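Holiday let check, May round - my notes as I went

I do this list twice a year at Pluvport, once before the summer bookings and once when they're over. Tegwen Lloyd has the master copy, so if you want the official wording ask her. Mine has all the grumbling left in.

Smoke alarms, hall and landing: OK. Both tested with the broom handle, both horribly loud. New battery in the landing one anyway.

Heat alarm, kitchen: OK. The Mogensen one, still in date.

Carbon monoxide alarm: OK, but it had been moved to the top of the bookcase. I've put it back on its bracket by the boiler.

Boiler service: DONE. Alun Gronow came out and left the sheet in the blue folder. He wants the cupboard door left with a gap at the bottom, so please don't let anyone fit a draught strip!

Stair carpet: NEEDS DOING. Third tread from the top is coming away on the left. I've tacked it down for now - Tiago Marinho is bringing the proper gripper rod.

Bannister: OK. Wobbles a bit at the bottom, same as last year (I leaned my whole weight on it, which is saying something).

Window catches, back bedroom: FAIL. One opens far wider than I'd like with a small child in the room. Two restrictors ordered.

Blind cords: OK now. Cleat was loose in the front room, tightened.

Extension leads: one binned. It had a scorch mark by the switch and I didn't fancy finding out why. The 3000 watt limit is written on the new one in marker, so nobody has an excuse for plugging in the heater and the kettle together.

Hot tap, bathroom: too hot for my liking. Asked Alun to turn the mixer down.

Fire blanket: OK, hanging where you can reach it without leaning over the hob. Delyth Llewellyn checked the tabs.

Key safe: code changed, texted to Tegwen.
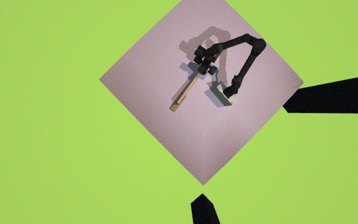 Table corners: NEEDS DOING, and it's the one I always forget. Concetta Lo Presti caught her hip on ours in the dining room and had the bruise for a fortnight. A square top set at an angle like that mauve one, with a sharp point coming straight out towards you, is just what I mean, so ours is going back square to the wall and getting four of the soft stick-on guards. I'd also like the rug shifted while we're at it, it rucks up by the door.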